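Politique apprise par imitation : les deux bras attendent l'un l'autre au-dessus du linge

Zuzanna Dudek
Bonjour à tous. Je travaille sur un poste à deux bras pour manipuler des textiles pliés. J'ai entraîné une politique par imitation qui prédit des blocs d'actions (action chunking), avec 12 heures de démonstrations téléopérées. La perte de validation est bonne, mais sur le vrai poste j'observe souvent le même blocage : un bras descend sur la pile, l'autre reste suspendu à côté du plateau, et plus rien ne bouge jusqu'à la fin de l'essai. Quand je bouge un peu la pile avec la main, ça repart. J'ai déjà essayé un réseau plus grand, sans différence. Est-ce que c'est un problème de données ou de méthode ? Je mets une vue du poste à la fin de la page. Merci d'avance pour votre patience avec mon français.

Kandasamy
Il faut plus de données. Chez nous, avec 3,000 épisodes, ce genre de chose a disparu.

Thirumalai Sastry
Je ne suis pas tout à fait d'accord avec la réponse précédente. Si les nouvelles démonstrations contiennent les mêmes pauses, le modèle va apprendre les pauses encore mieux.

Regardez d'abord la vitesse des articulations dans vos enregistrements. Un opérateur humain hésite presque toujours avant de saisir un tissu, il vérifie la position des doigts, et pendant ce temps les images sont presque identiques. Pour la politique, à partir d'une telle image, l'action la plus probable est de rester sur place. Avec deux bras c'est pire, car chacun a appris à attendre l'autre.

Ce que j'ai fait sur un problème semblable : j'ai supprimé les passages où les deux bras sont immobiles pendant plus de 10 pas de temps consécutifs, mais j'ai gardé ceux où un seul bras attend – ceux-là portent une vraie information de coordination. Ensuite j'ai réentraîné sans changer le réseau. Les blocages sont devenus rares, pas nuls. Il faut aussi vérifier que le bloc d'actions est plus long que l'hésitation moyenne, sinon la politique peut se rebloquer à chaque nouvelle prédiction.

Une question en retour : est-ce que vous donnez les positions articulaires en entrée ? Parfois le modèle les recopie simplement en sortie. Un essai sans elles coûte seulement un entraînement.

Hesetti
Même souci ici, je suis le sujet. Le lissage temporel des actions aggravait les choses chez moi, essayez de le couper.
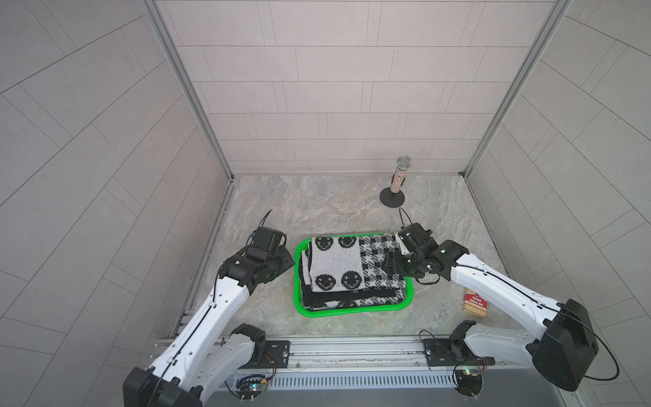
Le poste à deux bras : pince droite sur le tissu pied-de-poule, pince gauche à côté du plateau vert.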